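How to wash and store a padded winter coat

Most padded coats can be washed at home. Murnutero and Skukon both sell coats with synthetic filling that go in an ordinary machine, and the steps are much the same for either. Down coats need a gentler soap and a longer dry, as noted below.

Allow most of a day. The washing is quick but the drying is slow.

What you need

A front-loading machine
Liquid soap for sportswear, or down soap if the coat is filled with feathers
An old toothbrush
3 clean tennis balls
A large cotton bag or an old pillowcase

1. Read the label

Look for the washtub sign and the number inside it. If the tub is crossed out, take the coat to a cleaner. Some older Marwat coats have the care label inside the left pocket, where it is easily missed.

2. Empty and close everything

Go through all the pockets, including the small one on the sleeve if there is one. Take off any fur trim and belts. Do up the zips and the popper studs, then turn the coat inside out.

3. Treat the collar and cuffs

Wet the toothbrush, put a drop of soap on it and work it over the dirty parts in small circles. Leave for ten minutes. Do not use stain remover with bleach in it, even on white coats.

4. Wash

Put the coat in alone. Choose a delicates wash at 30 degrees, with a spin of no more than 900. Leave out the fabric softener — it coats the filling and makes it clump. When the wash is done, run a second rinse. Down coats usually want a third.

5. Dry

Lift the coat out with both arms under it so the wet filling does not drag on the seams. Tumble on low with the tennis balls, stopping every half hour to shake it and break up lumps with your fingers. Without a dryer, lay it flat on an airer and turn it every couple of hours.

Check the seams and the underarms last. They hold water long after the rest feels dry.

6. Fold

Lay the coat face down, bring the sleeves in across the back and fold it loosely in half from the hem. Let it keep some air.

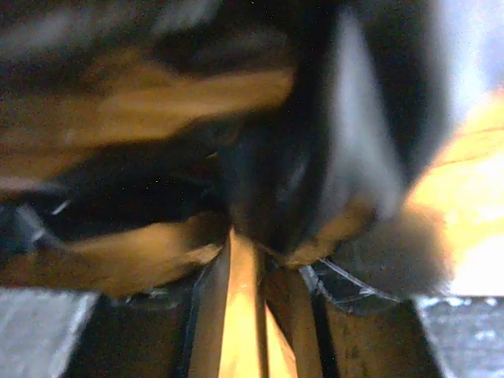
7. Store

Slide the folded coat into the cotton bag and put it on a high shelf, with nothing on top. Plastic bags and vacuum packs are fine for a house move but not for a whole summer. I take mine out once in July, give it a shake and put it back.

If the coat has stopped keeping rain out, use a spray such as Pakus after washing and before storing. Two thin coats work better than one heavy one.

Radymyr Hnatiuk
Last updated Mar 14, 2021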